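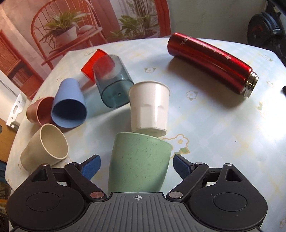
Replica lag on a new read-only copy, is there a way to see which table is holding it up?

I look after the bookings database for a small chain of tea rooms (Mirbridge and Stulteddale), and I've just set up my first replica, which I'm ridiculously pleased with! Most of it keeps up beautifully. The trouble is the stock table, where every piece of crockery has its own row, down to things like a speckled light green cup or a red thermos bottle, and each row is rewritten whenever somebody saves the stock form. After a save the replica falls 293 seconds behind and then slowly catches up. It's PostgreSQL with logical replication, one publication for everything. The stock table has no primary key (I inherited it) so I set REPLICA IDENTITY FULL to get it going. Can I find out for certain that it's this table?

Asked by Parveen Navaratnam, Jun 6, 2026

3 answers

Nimal Kodikara
Congratulations on the first replica, it's a great feeling! I'd bet on the replica identity. With FULL and no usable index, the subscriber may have to scan the whole table to find each row it needs to update. If one save touches 623 rows, that can mean 623 scans.

To check, look at pg_stat_user_tables on the subscriber and compare seq_scan for the stock table before and after a save. If it leaps up, you've found it. Then add a proper key on both sides:

ALTER TABLE stock ADD PRIMARY KEY (item_code);

(assuming item_code is unique and never null, so check that first) and on the publisher:

ALTER TABLE stock REPLICA IDENTITY DEFAULT;

Try it on a test copy. We did this on Trình back in February and I was grinning all afternoon.

tellmewhen14
have you tried restarting it

wrenbox
+1 to Nimal. Also get the form to save only the rows that changed, it's lovely how much quieter the log gets. I use Ollonance for the lag graph but pg_stat_subscription will show you when the last message arrived.

Comment from Parveen Navaratnam
seq_scan went up by 623 exactly!! Adding the key tonight, thank you both.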